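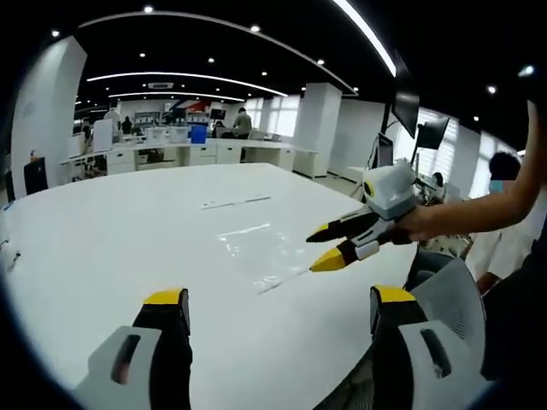 Skunton Residents' List > Health and local services
Sunday, October 21, 2018
Posted by Yaw Tsikata

Re: Flu jabs at the Fiadzo Road surgery

On the question of dates, I rang the surgery on Friday. The over-65s vaccine is coming in batches this year and the second delivery is due before the end of the month. They have 2266 patients in that age group and have given about 3000 jabs in total so far, counting everyone under 65 with asthma, diabetes and so on.

The walk-in session is from 8 until noon on Saturday. Bring your letter if you have it, but they can look you up without. Brutance Pharmacy is also doing them – you don't need to be registered there, and the wait was 20 minutes when I went.

Parents of children in reception to year 5 should look for the consent form in the book bag. The school needs it back even if the answer is no.

Yaw

> Has anyone over 65 managed to book? I was told on the phone
> that there was none left and to try again "later in October".
> My neighbour on Zirivlow Close was told the same. Is the
> chemist any better?

We use cookies to keep you signed in to the list archive. Accept | Settings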